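Setting up a teardown cell for desktop towers

Written for bench technicians at Besolholm who are moving from hand teardown to running a cell. It assumes you have finished the Gindari induction and can jog the arm in manual mode.

1. Prepare the tower

Remove the side panel by hand and lay the case on its side on the slatted table, open side up. Push it square against your stops. The program takes its origin from the case corner, and an offset of 8 mm is enough to fault the first approach.

Discharge the supply before the tower reaches the table. This remains a technician's job and is signed on the Vogler sheet, as before. 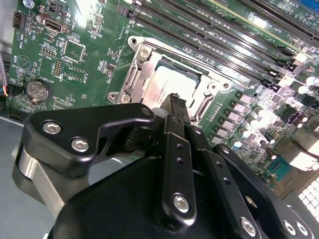

2. Set force limits

Start with the Atska default for power connectors. Latched plugs need the latch pressed before any pull, so teach the press and the pull as separate moves. If the pull stalls, the arm should hold and call you. Do not raise the limit to get past a stall. A torn header writes off the board, and tested boards are what pays for the cell.

3. Check the fixture plate

The plate sits to the left of the case. Confirm that it is fixed to the table and that its holders are clear of loose screws. Re-teach the plate position after any table move, however small. 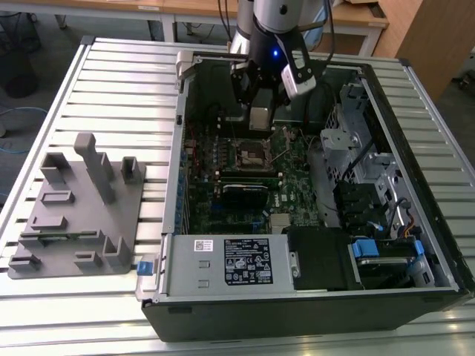 4. Run the first cycle at reduced speed

Keep one hand on the enable switch and watch the cables on the arm as well as the gripper. They can snag on the drive cage when the wrist turns. Save the program under the case model number once you have a clean cycle.

5. Log exceptions

Each call from the arm gets a code. Use 831 for a connector that could not be located. Clear the log every 600 cycles and send it to Jade Naylor, who adjusts the shared programs. 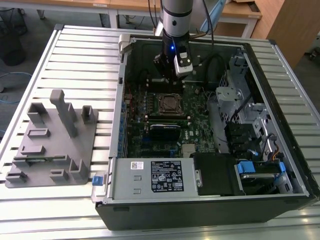 What changes on shift

Hand teardown put most of the strain on wrists and thumbs. Cell work is lighter but involves more standing and watching, so rotate every two hours. One technician may supervise two cells, never three. Grading and final inspection stay with people, and the pay grade for cell operators was revised in December to match the test bench.

Gripper fingers are due for replacement at 1,000 cycles. Spares are in the drawer under the controller.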